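Arkley sets budget for second table-clearing arm

2019-03-16
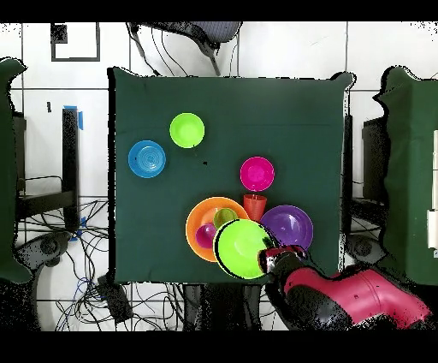 The arm's gripper at the edge of a lime-green plate during dish-handling work at Arkley.

Arkley plans to buy a second robot arm for its dish-handling program and has asked three suppliers to quote by the end of the month. The request covers one arm, one two-finger gripper, a controller and a spare set of finger pads. Cabling and mounting hardware are to be priced as separate lines.

The current arm has logged 277 hours on tableware tasks, mainly stacking plates and moving cups and bowls between them. Ghazal Asadi, who prepared the equipment plan, said finger pads and cables accounted for most of the unplanned spending in the first year.

"We budgeted for the arm and underestimated everything attached to it," Asadi said. "The new plan carries a parts line of 19 percent of purchase price."

Suppliers Farina and Pamley have confirmed they will bid. Zarkulby, which supplied the existing controller, has asked for more detail on payload. The specification calls for a rated payload that includes the weight of the gripper, and for a service visit within 27 days of a reported fault.

A further 600 hours of operation are planned for the second unit in its first year. Leasing was considered and remains open if quotes come in over the limit, which Arkley has not disclosed. Any lease would have to allow gripper changes without the supplier's approval.

Delivery is expected in August. Floor anchors and a separate power circuit will be installed before then under the existing building budget.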